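Segmenting garment demonstrations for the Rekdale policy
Ülle Pärn, updated 2/7/25

These steps turn raw hand-held gripper recordings of padded jackets into training segments. They assume you have already run camera calibration and have a pose track for each recording.

1. Check the pose track first. Bedrooms with large plain walls give the tracker few corners to hold on to. Patterned bedding helps. Reject any recording where tracking drops out for more than 14 consecutive frames.

2. Label the approach. The approach label applies while the jaws are open and the tool is over the garment. Dark fabric hides the moment of contact, so do not use image difference to find it. Use the jaw width signal.

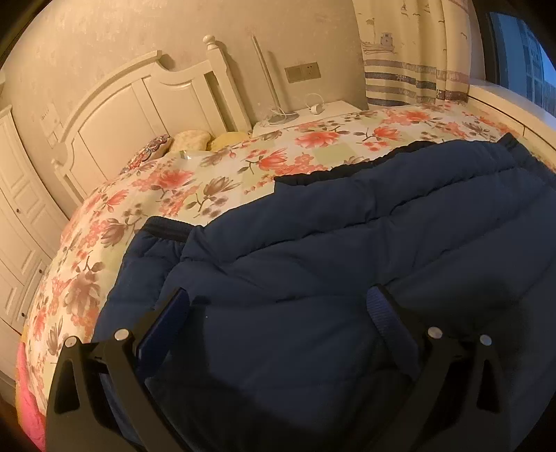 Set the width threshold per tool. A single global value cost us most of the January batch, where one gripper had been reassembled with a small offset in the linkage.

3. Label the grasp. It starts at the first frame where jaw width stops decreasing and holds for 8 frames. With quilted fabric the width settles slowly as the padding compresses, so smooth the signal before you test it.

4. Label the lift. Take the vertical component of the tool pose, not the garment outline. A padded jacket bunches as it rises and part of it stays on the bed, so an outline mask lags the hand.
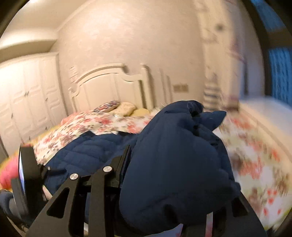 Keep frames with motion blur. We trained Zirkcombe with and without them on the same 788 segments, and the version without them released early on fast lifts.

5. Export. Write one file per segment, with 4 frames of padding at each end. The Kurup loader rejects segments with no padding and does not print an error, so compare the input and output totals before you start training.

Known problem: two grasps in quick succession are merged into one. Split them by hand in the Evville viewer.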